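Jolien Willems
27/01/2018

1/ I have bought another barometer. I know. I said the last one was the last one. A thread, for those who enjoy watching a person spend money on air pressure.

2/ It's a banjo barometer, the wall kind with the round belly and the long neck. Mahogany veneer, silvered dial, a little thermometer up top that is off by more than I'd like. The dial says Vermeulen, Plavham, in the curly lettering they all went in for.

3/ Before anyone gets excited, the name on the dial often tells you who sold it. A lot of these were put together from bought-in parts and signed by the shop. Vermeulen may have made it. Vermeulen may also have sold it between an umbrella and a pair of spectacles.

4/ The auction listing called it "early, fine, working." It is middling, fair, and was stuck on Very Dry. I suppose a barometer that always says Very Dry works in the sense that a stopped clock works.

5/ Lot 257, if you want to look it up and laugh at the estimate. I paid 467 with the fees. My husband has been told a different number, and if he ever joins this site I'll have other problems.

6/ What's inside, for people who have only seen the front: a glass tube bent up at the bottom like a J, with mercury in it. A small glass weight floats on the mercury in the short arm. A thread runs from it over a pulley, and the pulley turns the hand. That's all. The rest is furniture.

7/ So when the hand sticks, the polite order is: thread, pulley, tube. You hope for thread. Thread is cheap. Tube means mercury, and mercury means you stop, close the back and phone a person with the right gloves. Please do not tip one of these on its side in the back of a hatchback. Please do not ask how I learned that.

8/ It was the thread. Silk, rotten, with a knot in it the size of a lentil. Some earlier owner had repaired it with what I believe is fishing line, and then repaired the repair.

9/ New thread is in. The hand moved off Very Dry and went to Change, where it has stayed for two days in a sulk. I tapped the glass. You're supposed to tap it gently. My grandmother tapped hers like she was knocking on a door where somebody owed her money.

10/ The small brass knob under the dial doesn't move the pressure hand, by the way. It moves the second hand, the one that marks where you last left things so you can see which way it's going. A dealer in Kekia once told me it was "for adjusting the weather." I bought something from him anyway.

11/ About the level. Most of these have a little spirit level at the bottom, and people think it's a decoration. Hang the case crooked and the reading goes off. Mine had been hanging crooked for so long that there's a wear mark from the nail, neatly off center.

12/ Case next. There's a strip of stringing missing down the left side, and the pediment has been glued back on by an optimist. I'm using hide glue and a great deal of tape. The finish I'm leaving alone. If I see one more of these dipped, sanded and sprayed until it looks like a hotel door, I will lie down on the floor. 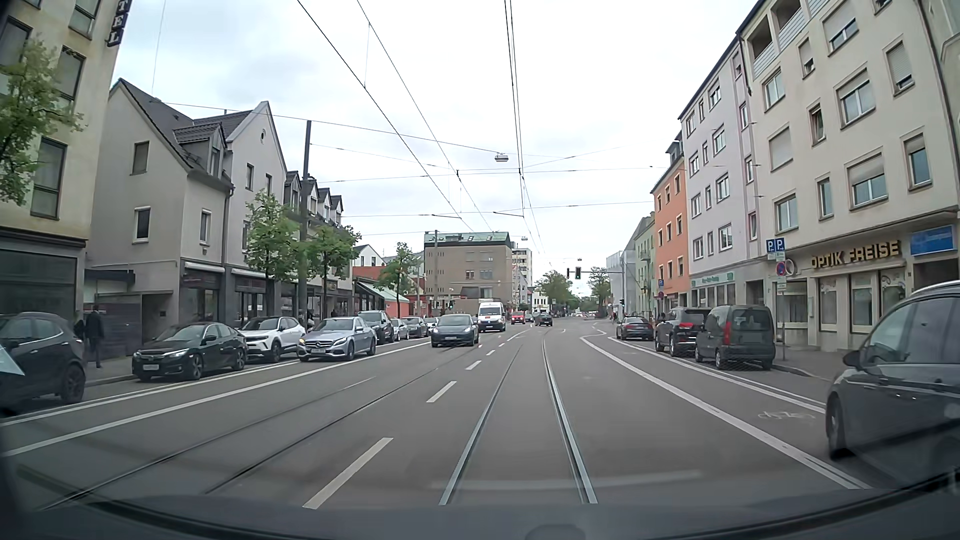 13/ Peter's comment under the last post says I should have the dial resilvered while the case is apart, and that a gray dial on a cleaned case looks like bad teeth in a new suit. He also says Stiltetti sells a kit for it and that a child could do it.

14/ Which child, though. I've tried the Stiltetti kit. You rub the powder on with a damp cloth and for one minute it's beautiful, and then there's a thumbprint in it forever. I have a dial in a drawer with my thumb on it. Future experts may find it useful.

15/ Also, I like the gray. You can still read Stormy, which is the only word anybody checks.

16/ Someone else asked what it's worth now. Less than I paid, plus around 20 hours of my life. Banjo barometers are deeply out of fashion. They were on every hall wall once, then the halls got narrower and the news started doing the weather.

17/ It goes up on Monday's hook in the hallway, the one I put in for the last barometer and named after the day I promised to stop. The last barometer has been moved to the stairs. They disagree with each other by two tenths of an inch, and I pass both on my way to get the umbrella.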